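Lambrakis Community Kitchen: progress report to the Zolbridge Fund
March 12, 2022

Prepared by Loukia Nikolaidis

Summary

The grant paid for a weekly lunch club and a cookery course for people who have recently moved into the area or who live alone. Both are running. The lunch club opened in August and has served 3,440 meals. The cookery course started late and has had 82 people through it against a target of 300. We do not expect to reach that target within the grant period and would like to discuss a lower one.

Lunch club

Attendance is steady except in school holidays, when families stay away and we cook less. The menu changes each week and is put up in the library and at the surgery. Soup and a baked dish remain the most popular choices. We dropped the pudding option in winter to keep within the food budget and brought it back when the price of our fruit order came down.

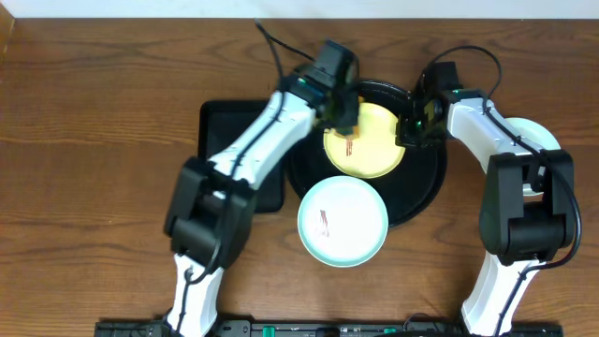 Yellow plate and black tray on the table.

Cookery course

The first tutor left before the course began and it took two rounds of advertising to replace him. Phong Lò now teaches both groups. The evening group fills up quickly. The daytime group does not, mainly because it clashes with the English classes at Flestik Hall, and we will move it after Easter.

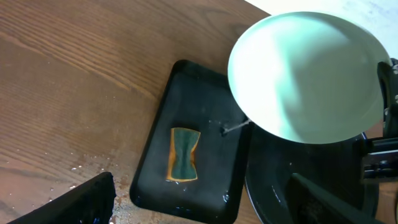 The course handbook has been rewritten in plainer language, with weights given in cups and spoons as well as grams. It still needs translating. We have one quote, from Buvevow, and are waiting for a second.

Spending

Food costs are over budget by £600, and room hire is under by £300. We ask to move the unspent room hire money to food and will cover the rest from our own funds.

Feedback

We asked members what they would change.
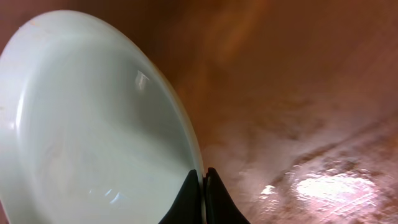
Mohandas Thampi said the lunches finish too early for anyone who works a morning shift, and asked for a later sitting once a month. We will try this next quarter and report on the numbers.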